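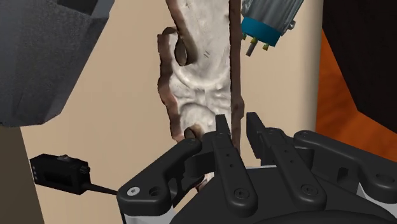
I'd been promised biscuits and a robot, and Arimham delivered both, though the biscuits came first and I'd had four before anyone switched anything on.

The open afternoon was on 24th April, in the long low building behind the bus depot (if you're driving, don't trust the sign at the roundabout, I went past the gate twice). There were 30 of us, mostly students, a couple of retired engineers and one very patient dad with twins. We were split into little groups and I landed with Štefánia Říha, who runs the simulation side and talks at the speed of a horse race. I liked her enormously.

I'd gone expecting a warehouse full of arms. There is one proper lab with arms in it, and we got to that later, but the bit I keep telling people about was upstairs in an ordinary office with bad blinds. A lot of their examples are gathered in a made-up world inside the computer. Somebody sits at a desk, moves a controller about, and on the monitor a black two-fingered gripper goes reaching over a beige table with all sorts lying on it. Every go gets saved, good or bad, and the whole heap is fed to the learning system they call Pamada.

The things on the table are wonderfully random. In one view there was a long pale lump with brownish edges, which could have been a bone or could have been a rock (our group was split, I was firmly on Team Bone), and next to it what looked like a little motor with a bright teal band and brassy terminals sticking out of the end. Štefánia said odd shapes are the point. Give it a tidy block every time and it learns tidy blocks, and then you hand it somebody's shed.

What surprised me was how close you're looking! The view sits right down by the fingers, so you see the screws at the base of each one and even tiny pinholes, and the fingertips overlap whatever is behind them in the view. One of the retired engineers asked why they'd bothered modelling pinholes and got a ten-minute answer about matching the real gripper downstairs, which he clearly enjoyed more than the rest of us did.

Then we had a turn. I was dreadful. You have no feeling for depth at all to begin with, and I spent my first few goes closing the fingers very confidently on nothing. Kiyoshi Uchida, who was looking after the controllers, said beginners' attempts are kept as well, with a label so they can be left out of a training run if need be. I asked what the label said and he went a bit pink. By my sixth try I'd picked up something round and held it long enough to get a small cheer from the twins.

A good session for a practised person is some 505 attempts, apparently, with proper breaks, and Mackenzie McIntyre (she does more of them than anyone) told me the trick is to stop thinking about your hand. She listens to cricket while she does it. I can't say I'd manage a morning of it, my wrist was complaining after quarter of an hour.

Downstairs, the real arm, called Ebihara after a street someone used to live on, was having a sulk about a cable, so we saw rather less of that than planned. Nice people, though, and they let us poke at the spare fingers.

They're doing another afternoon in June. Booking is by email through the Arimham front desk, it's free, and the lift is out so ask about the ramp round the side if you need step-free access. Wear something warm for the lab, it was perishing in there.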